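Forums > Table Linens and Small Storage > Cleaning and Care > White cotton under wicker: stains, creases, basket choice

**slatback_30**
I keep a work table covered with a white cloth year round. On it sits a low wicker basket for my kid's wooden blocks and other small toys. I have two problems. The cloth picks up yellow marks that survive a 30 degree wash, and it creeps toward the front whenever the basket is dragged. The cloth is plain cotton from Sustora. Would a heavier weave help, or should I give up on white?

**m_rutkowska**
Define "yellow marks." Tannin, oil and rust all look similar on white cotton and need different treatment. Wicker can release tannin if it gets damp. Did you wash the basket?

**slatback_30**
I wiped it with a wet cloth on Thursday and put it back an hour later. The marks were there before that, so I can't blame it for all of them.

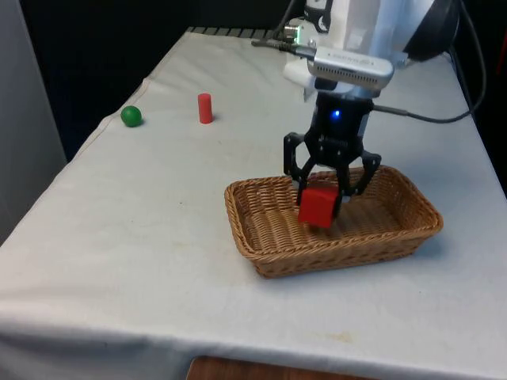
Tannin would be my first guess too, but the distribution bothers me. The faint yellowish stains are scattered over the cloth, and there is a brownish smudge down near the front edge, well away from the basket. A basket bleeding into cotton should leave something close to its own footprint. Hand contact or an old spill would fit the front edge better.

**Onach**
Agree on the footprint. Front edge marks are nearly always skin oil or furniture finish. If the wood under the cloth was oiled, the oil wicks upward wherever the fabric is pressed against the corner. Lift the cloth and rub the edge with white paper. If the paper picks up color, you have your source.

**pidavholm_linens**
Two separate faults, two separate fixes.

1. Stains. Soak in oxygen bleach at 40 degrees for 4 hours, then do a normal wash. Do not use chlorine on cotton if there is any chance of rust.

2. Creep. Put a felt underlay beneath the cloth, cut slightly smaller than the tabletop. A drawer liner also works but can yellow the cloth by itself over time.

3. Creases. Iron damp and lay the cloth flat straight away. Check for doubled fabric before you load the table. A folded flap like the one toward the right makes a ridge, and small cylinders stood on end will tip if they are near it.
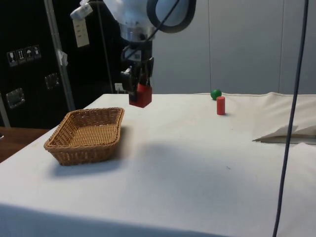
4. Basket. Keep the low one. Sloping sides and a flat bottom are correct for blocks. Tall baskets get tipped out every time somebody wants the piece at the bottom.

**Onach**
I disagree with 4. A low basket is fine for blocks and useless for balls. Any glossy ball put down on a bare cloth will end up against the wall sooner or later. I use a Głowacki tray with a deeper rim for anything round.

**pidavholm_linens**
Then the balls go in a bowl. It makes no sense to size the whole basket for one item.

**m_rutkowska**
On fabric weight, the listings give grams per square meter, and 600 is canvas territory. It will lie flat and it will not creep, but it takes most of a day to dry and it is miserable to iron. I would stay well under that and use the felt.

Also, lift the basket when you move it. Dragging wicker abrades cotton, and abraded cotton holds dirt. That may be part of why a cool wash isn't enough.

**slatback_30**
Paper test done. Light brown on the paper along the front, nothing at the back. So it's the finish, at least for the smudge. I'll soak the cloth tonight and put felt down before it goes back on.

**Onach**
Seal the edge first or the felt will take up the oil and pass it on.

**slatback_30**
Noted. Shellac or wax?

**m_rutkowska**
Shellac. Wax will transfer too.

Contact the moderators | © Table Linens and Small Storage Forums | Back to top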